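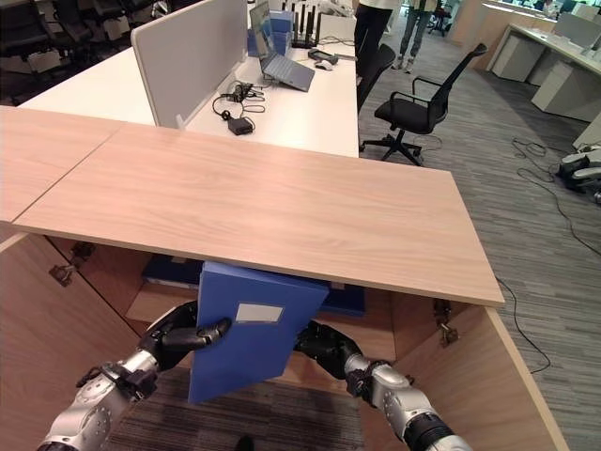
**What size paper does the Nivley lever arch file take?**

A4, in portrait, with enough cover on the open side for a set of standard dividers. Foolscap sheets fit too, but they sit close to the edge and the corners will curl if the file is used every day.

## Nivley lever arch file, A4, 70 mm spine

The Nivley is our everyday office file. It has a board cover, a two-hole lever mechanism and a finger ring on the spine for pulling it off a full shelf. We have stocked it at Wondgate since the shop opened and it is still the one most schools and surgeries reorder.

### Specification

| | |
|---|---|
| Paper size | A4 |
| Spine width | 70 mm |
| Outside size | 318 × 285 mm |
| Holes | Two, 80 mm centres |
| Cover | 2 mm board, wipe-clean outside, paper lining |
| Colours | Black, blue, red, green, grey |
| Sold in | Singles or boxes of ten |

Spine labels are supplied loose, one per file. Packs of spare labels are listed under Labels and Dividers.

### Filling and wear

A 70 mm file holds 500 sheets of ordinary copier paper. It will close on more than that, but the lever starts to bow and the holes tear at the front of the stack. If you are regularly over the limit, split the contents or move the older papers to a Janssen archive box, which takes four of these files lying flat.

The maker rates the lever at 4,000 openings. The narrower 50 mm version has a lighter lever rated at 3,000, so it is better kept for papers that are only looked at now and then.

Levers can be replaced. They are held by two rivets and we sell the part, but you will need a rivet tool and most people find it cheaper to buy a new file.

### Shelving

Allow 330 mm of clear height and 300 mm of depth. Many home cupboards have shelves set at 300 mm, so measure before ordering a box. The Lornetti low cabinet takes one row upright, 11 files to the row.

### Stock and delivery

We have 1,092 of the 70 mm file in the warehouse as of 2021-05-24, mostly black and blue. Green is short and the next delivery is due in November. Orders for a full box go out the next working day. Singles are packed in a padded sleeve and may take a day longer.

Files with bent corners can be sent back within 30 days. Please keep the outer carton, as the carrier asks to see it.

For mixed-colour boxes or orders over 20 boxes, write to Oduor Ondieki on the trade desk with the colours you want and the delivery postcode.

Order code: NV-2044-70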